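10/29/25

A long day in the big room, and a pleasant one, so I am writing it all down while it is still fresh. Jirayu Thongdee had asked for the flat-panel work to be moved up ahead of the Quezada parts, and I am glad we did it that way round, as the light is so much kinder before lunch and the panels show every smudge.

**Panels and cards**

We are still using the Tistonach cards for labelling. I know I grumbled about them in July, but I have come round to them – they take ink nicely and they stand up by themselves if you tuck them into any sort of gap, so you can read them without bending down. Please keep the printing thin and black. The thick marker bleeds through and then we all squint at it for the rest of the week.

The Noment box should hold 190 blank cards. Please write on the lid when you take a handful (I forget as well, so this is a note to myself as much as to anyone).

White panels are to lie flat when they are left for any length of time. If an edge has begun to lift, turn the panel over and leave it until morning, and don't be tempted to press it down by hand. I did that to one of the Zollard sheets in the summer and have felt guilty about it ever since!
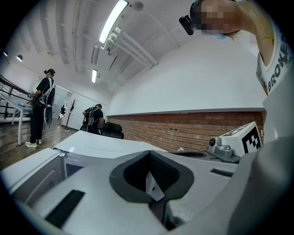

**Still to do**

- Order more cards. The supplier does them in packs of 3000, which seems an awful lot, but they keep well enough in the dry cupboard.
- Shift the four oldest panels to the lower rack, taking the long way round by the door so that we don't scrape the wall again.
- Ask Jirayu whether the Quezada parts want their own colour of ink. I would vote for plain black, but I am happy to be talked out of it.
- Find the good ruler. Last seen on shelf seven, next to the tape.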